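Workshop and Stockroom Tips: Living With a Handheld Scanner

Posted Friday, August 23, 2013

We run three handheld barcode scanners in the back of the Westlow shop, and between them they have been dropped, sat on, baked on a dashboard and once mailed to a customer in a box of hinges. The customer mailed it back. He'd scanned his cat.

What follows is what I've picked up about keeping the things alive. Most of it is dull, and dull is what you want from a scanner.

Clean the window first

When a scanner starts missing labels, people blame the labels, then the software, then me. Wipe the window. Use a lint-free cloth barely damp with water, or whatever your manual allows, and leave the glass cleaner under the sink. A shirt tail is not a lint-free cloth, especially after lunch. While you're at it, look at the window under a bright lamp. A scratch across the middle won't polish out, and you'll save yourself a fortnight of muttering by ordering a replacement.

Labels that behave

Thermal labels fade in sunlight and go grey next to a heater. Ours used to live on the windowsill, where they had a lovely view of the car park and lost the will to be read. Keep the rolls in a drawer. If you print your own, leave a decent blank margin at each end of the code, and don't stick the label around a corner of the box. The scanner can't see around corners either.

For shiny packaging, tilt the scanner a little. Straight on, it gets its own light back in the face.

Put the bins where your hand goes

Fast movers belong between hip and shoulder. I resisted this for years out of loyalty to the alphabet. Then Gwenllian Llewellyn came in for the May stocktake, watched me climb a ladder for the same box of Arnico cup hooks all morning, and moved them while I was at the top. We had 307 lines to get through and finished before tea, so the alphabet has been let go.

Print the shelf label large, and put it on the shelf lip, not on the bin. Bins wander.
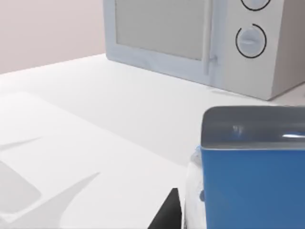
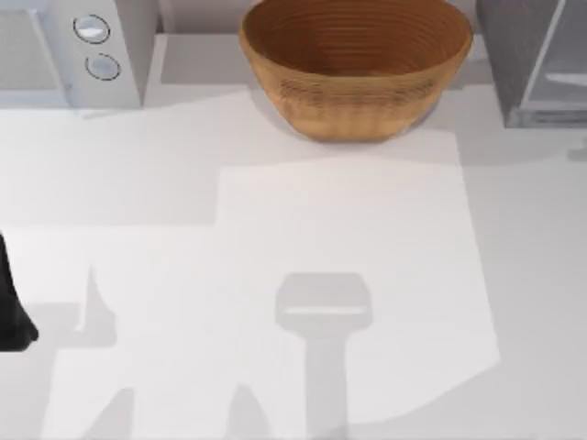 Batteries, and the lies they tell

A battery gauge is an opinion. If a unit shows half full and dies on the stepladder, the battery is old, whatever the little green bars say. Write the date you bought it on the battery itself in permanent marker. We retire ours when they can't get through a shift, and we do it in pairs so that no good battery gets stuck sharing a charger with a dud.

Clean the contacts too. A dry pencil eraser, used gently, then a wipe to get rid of the crumbs. I gave ours 30 seconds each and cured two "dead" cradles that I had already complained about to the supplier. I haven't told him.

Don't charge anything on top of the compressor. It seems a handy flat spot until somebody needs air.

Hang it up

A scanner on a bench will be under something by ten o'clock. Ours hang from hooks beside the packing table at elbow height, on the wrist straps they came with. I tried a coiled lanyard from Charvát, which worked well right up to the moment I shut it in the van door and drove to Flunville.

Number the hooks and the scanners to match. At closing time, an empty hook tells you which one is missing, and usually who.

Count twice, badly

For a spot check, have one person scan a bay and a second person count it by hand without seeing the first result. If the totals agree, move on. If they don't, count it a third time together, out loud. You'll feel silly. You'll also find the carton marked 30 that holds three, because somebody opened it, took what they needed and folded the flaps back with great care.

Don't correct the system until you've looked behind the bin and under the bottom shelf. Ulises Huaranga found an entire tray of drawer runners under ours, along with a thermos I'd accused two people of taking.

Back it up before you go home

If your units store scans and upload them later, do the upload before you take your coat off the peg. A flat battery overnight shouldn't wipe anything. Ours did, on a long weekend, and I spent the Tuesday re-counting washers by colour of box.

Last thing: keep a clipboard and a pencil on a string by the door. The pencil has no firmware. Mine has been chewed, but it still reads fine in direct sun.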